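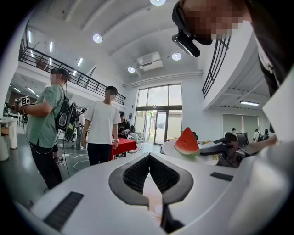
The fault described in this post concerns the jaw latch on the hand-held grippers used by our data collection group, and it led us to suspend the use of one class of object for most of February. I am writing it up on my own page, with the agreement of the group, so that other teams using similar tools can check for the same problem. The task in which it appeared is a simple one. An operator picks up a light plate with food on it, moves it a short distance, and sets it down again. A wedge of watermelon on a round white plate, held upright in the jaws of a dark gray gripper, is a fair example of the load. It is not heavy, but the weight sits well away from the jaws, and the fault depended on that distance.

The grippers are of a type we call Larna, after the project that paid for the first set. The jaws close when the operator squeezes a trigger. At the end of the trigger's travel a small spring latch engages, so that the operator does not have to keep squeezing during a long carry. A second squeeze releases it. The recording software, Deltamlow, reads the jaw opening from an encoder on the trigger shaft and stores it along with the camera streams and the pose of the tool.

The first incident took place shortly after 3 in the afternoon. Sebastián Espinoza was carrying a loaded plate from one table to another when the plate tipped forward, left the jaws, and broke on the floor. He reported that he had not touched the trigger. The session lead recorded the event as an operator slip, swept up, and resumed. I was the session lead, and that entry was wrong.

The second incident came the next morning with a different operator and a different gripper. The plate fell onto a table and did not break. Again the operator stated that the trigger had not been touched. I entered this one as an operator slip as well, with a note that the plates might have been greasy. We changed to a different dish soap, which in retrospect was a waste of a morning.

The third incident caused an injury. A plate dropped during a handover between two people, and the person receiving it put out a bare hand to catch it. The rim had already struck the edge of the table and chipped, and she received a cut across the base of the thumb. The cut was cleaned and closed with strips on site and did not need stitches. Pilar Carrasco, who is responsible for safety on our floor, stopped all plate work that afternoon and asked for the recordings.

What the recordings showed

We had 146 recorded plate episodes at that point. In each of the three incidents, the jaw opening reported by Deltamlow stayed constant until well after the plate was visibly moving. According to the encoder, the gripper was closed. According to the wrist camera, the jaws had opened by several millimeters and the plate was on its way out.

Both readings were correct for what they measured. The encoder sits on the trigger shaft and the jaws are driven through a short link. The link is held to the shaft by a molded plastic collar. On the grippers involved, the collar had developed a hairline crack on the inside face, where it cannot be seen without removing the cover. Under a compact load, such as a cup or a block, the cracked collar held. Under a plate held by the rim, with the weight cantilevered out in front, the collar spread, the link rotated on the shaft, and the jaws opened while the trigger and latch remained exactly where the operator had left them.

Pilar then asked us to review every plate episode frame by frame for smaller movements of the same kind. We found 7 further episodes in which the jaws crept open during the carry without dropping the plate. None of them had been noticed by the operator or by the session lead. They had been accepted into the data set as good demonstrations.

The data problem

The injury was the more serious outcome, but the bad records would have lasted longer. A model trained on those episodes would be shown a closed gripper in the numbers and an opening gripper in the pictures. We withdrew all of the plate episodes from the shared store, including the ones that looked sound. After review, 125 of them were returned. The remainder were discarded: those that showed movement, along with others in which the jaws were hidden from view long enough that we could not be certain either way.

There was some disagreement about discarding the hidden ones. Sebastián argued that an episode in which the plate arrives level is very likely a sound one, and he may be right. I preferred to lose them.

Why the collars cracked

The collars are printed parts made to our drawing by a local shop, Iturra. The drawing was ours and the fault in it was ours. It called for a sharp inside corner next to the clamping screw, and it gave no tightening limit for that screw. The grippers are taken apart for cleaning after food sessions, and the screw is retightened by hand each time by whoever is on duty. People tend to tighten a screw a little more than the person before them. The cracks all started at the sharp corner and ran away from the screw.

We opened every gripper in the building. The units used mainly for food work had cracked collars in nearly all cases. The units used for cloth and boxes, which are seldom taken apart, had none.

Iturra turned the new collars around in two days. The revised part has a rounded corner, a thicker wall on the screw side, and a metal insert. We loaded one on the bench with a plate and a sandbag and cycled it 106 times with no measurable creep, after which the sandbag split and we stopped.

Changes now in effect

The cleaning procedure specifies a torque driver, which is kept in the same drawer as the brushes. The setting is written on the drawer.

A collar check has been added to the start of each session. The operator closes the jaws on a gauge block, latches them, and pulls down on the block. If the jaws move and the trigger does not, the gripper is tagged and removed from use.

Deltamlow now compares the encoder value with a jaw opening estimated from the wrist camera and raises a warning when the two disagree. The module is called Cukik, and it was written for a different purpose, namely calibrating new units. It gives false warnings when the jaws are in deep shadow. We have left the threshold where it is for now and accept the interruptions.

Handover tasks are done with plastic plates only. Operators are instructed to let a falling object fall. This had always been said informally, but saying it informally was of little use to a person with a plate dropping in front of her.

The words "operator slip" have been removed from the list of incident types. A session lead who believes the operator made a mistake must now write a sentence stating what the operator did. I could not have written that sentence for any of the three incidents, and I would have had to go and look at the recordings.

Plate work resumed at the end of the month with the new collars fitted. There have been two dropped plates in the time between then and this writing. In both cases the trigger trace shows an early release, and in both cases the operator said so before anyone asked. The older collars are in a labeled bag in my desk, and I can send photographs of the cracked faces to any group that wants to compare them with its own parts. The revised drawing is also available on request. Please mention which screw you use, as the hole for the insert differs between the two versions.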